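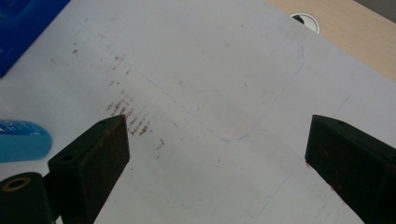 Fig. 1. Sheet on bench, blue outline, band of reddish-brown marks. Both fingers open, specks on both.

Sep 8, 2025. Bench notes, hand-held gripper work. Entry covers the marking rules for task sheets, the finger contamination question, and the draft of the bench practice sheet that Funmilayo asked for.

**State of the bench**

Large white sheet down on the desk, with the rounded rectangle in thin blue ink. The right side of the outline is doubled where it curves up, and partly dashed. A second faint blue line runs diagonally toward the lower middle, passing left of the right finger. The grommet at the back of the desk sits right at the edge of the sheet. Sheet has faint creases.

The reddish-brown marks lie in a diagonal band, mostly short parallel strokes, densest by the left finger tip and thinning to dots toward the upper left. Specks of the same color on both fingers. I have not tested what the specks are or how well they are stuck on, so the entry in the contamination log reads "reddish-brown, unidentified" and stays that way until somebody wipes a finger and looks at the cloth.

**Problem 1: two lines where there should be one**

Our current rule says the outline on the sheet is the work boundary. It says nothing about what to do when the outline has two lines on one side. Suleiman reads the inner line, I read the outer. Neither reading is wrong under the text as written, so the text needs fixing.

Proposed wording:

> 2.1 The work boundary is a single continuous line. Where a boundary is drawn more than once, the inner line governs.
>
> 2.2 A line that is not a boundary (guide, fold, reference edge) is drawn in a different color and labeled at one end.
>
> 2.3 A sheet that fails 2.1 or 2.2 may be used for practice. It may not be used for recorded runs.

2.3 is the one people will argue with. Recorded runs get compared across benches and an ambiguous edge goes straight into the error figure. We lost most of March to this on the Rameck sheets, where the outline was redrawn after a shift in the template and both versions stayed on the paper. The spread in boundary violations was 5 mm and none of it came from the operators.

On 2.2, the diagonal in Fig. 1 is a good test. I can't tell from the sheet whether it is a guide or an edge, and both it and the outline are blue. Under the new wording the sheet is practice only.

**Problem 2: finger cleanliness**

The existing rule is one line: "Fingers to be clean before use." No definition of clean, no interval, no record. Moltach's bench manual has the same line, I assume because ours was copied from theirs.

What matters for us:

- transfer from finger to sheet, which adds marks that were not made by the task
- transfer from finger to object, which changes grip
- build-up near the tip, which changes the closing gap

The first is the awkward one. If a sheet carries marks and the fingers carry specks of the same color, the record can't say which way the material moved. Could be either, could be both. A photo at the end of a run does not settle it. A photo before the run, with fingers and sheet both in view, would at least give a starting point.

Proposed wording:

> 3.1 Before each recorded run, wipe both fingers on all faces with a dry white cloth. If the cloth picks up color, wipe again with a damp cloth and let dry.
>
> 3.2 Photograph fingers and sheet together before the first contact.
>
> 3.3 Specks that do not come off with a damp cloth are logged by finger and face. They are not scraped. Scraping the faces near the tip is a rework operation and needs sign-off.
>
> 3.4 Interval inspection every 276 cycles, whether or not anything is visible.

The number in 3.4 needs a note, as it looks arbitrary. It is one full batch on the Balogun schedule. Tying the inspection to the batch means the counter is already at a natural stop and no one has to interrupt a run. Funmilayo wanted a round figure. I would keep the batch.

Full finger replacement stays at up to 3,000 cycles. Suleiman suggested pulling it in to 2,000 for any finger used with pigment or ink. No objection from me, but I'd like wear measurements before it becomes a rule. Entered as a recommendation for now.

**Problem 3: holes**

Small holes on the finger faces – one on the slanted top of the left finger near the tip, one on its side face, one on the upper face of the right. They look like mounting or screw points. Whatever they are for, they are places where material can collect, and a flat wipe will pass right over them. Added to 3.1: "including the rim of each open hole." If we find residue inside on the next inspection I will propose plugs. Not before.

Same thought for the gold-colored ring on the cylindrical part of the body. It is outside the contact area, so it goes on the inspection list and stays off the wipe list.

**Problem 4: what may sit on the bench**

Two blue items at the left in Fig. 1: one boxy, bright blue, up in the corner, and one light blue and rounded with white print on it, close to the left finger. The draft needs a line on this, and the current rules have none.

> 4.1 Items not used in the run are kept at least one hand width outside the work boundary.
>
> 4.2 Items used in the run are listed on the run card before it starts.
>
> 4.3 Nothing on the bench may share the ink color of the boundary.

4.3 will be unpopular. It comes from the Mistel software, where the edge finder uses a color threshold. A blue object near a blue line can get pulled into the fit. I'd accept changing the ink instead. Black is out because of the fingers. Green is probably the answer, but I haven't checked it under dim light, and the light on this bench is dim enough to turn white paper gray.

**Lighting**

Related to the above. There is no lighting rule in the draft. At minimum we should record the level at the sheet before a run, and set a lower limit once we have a few readings. I don't want to write a number in before measuring. Placeholder left as section 5.

**Comments received so far**

Suleiman: fine with 2.1, wants 2.3 to allow recorded runs if the ambiguity is written on the run card. I disagree. The card does not travel with the data once it is exported.

Funmilayo: wants 3.2 to specify the angle of the photo. Agreed in principle. A fixed angle needs a stand and we have one stand for two benches. Interim wording – "both finger tips and the whole boundary in view." By that wording Fig. 1 would not pass, as the outline is not all visible and runs faint at the upper left.

Funmilayo also asked whether dry-wiping between runs on the same sheet is worth it. My view is yes. Marks from an earlier run can be mapped and subtracted, new specks dropped by a finger can't.

**Open items**

1. Wipe test on both fingers, white cloth, keep the cloth in a labeled bag. (me)
2. Redraw the sheet template with one boundary line and a labeled guide. (Suleiman)
3. Green ink against the Mistel threshold, bright and dim. (me)
4. Light readings at both benches, morning and late afternoon. (Funmilayo)
5. Find out from Moltach whether they ever defined "clean."
6. Draft sections 2 to 4 to go in the shared folder under the Balogun rules, marked as draft, after item 1 is done.

Until the draft is accepted, the old rules apply, with one change I am making on this bench as of today: no recorded runs on a sheet with a doubled boundary.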